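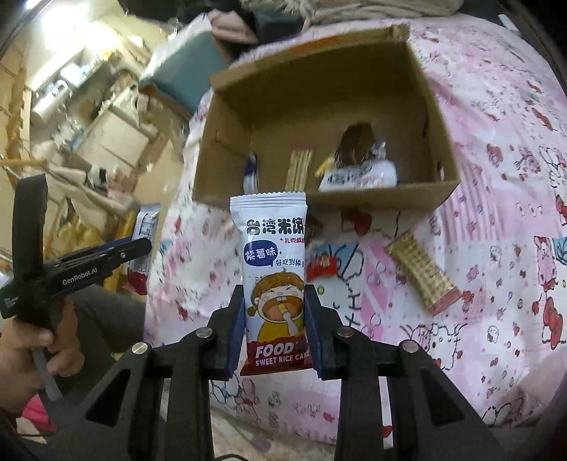

Fig. 3 – Sweet rice cake, single packet

Guides > Plemard Pantry List > Setting up your first shelf

Welcome back! By now your account is open, so it's time to give your biscuits, tins and teas a proper place in the list – put the kettle on first, if you like.

1. Tap Shelves, then New Shelf, and type a name the whole household will recognise.
2. Choose Add Item and enter the name from the front of the packet, in whatever language you find easiest to search.
3. Type in the best-before date and set the reminder. It starts at 15 days, which suits most dry goods.
4. Press Save and wait for the green tick.

Note: a shelf holds up to 123 items, and you can rename it whenever you please.

Caution: deleting a shelf deletes everything listed on it, so do move your items across beforehand.

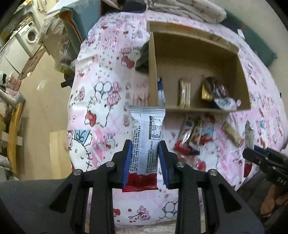
Can two people share the same list?
Up to three can, each with their own sign-in – send the invitations from Settings, under Household.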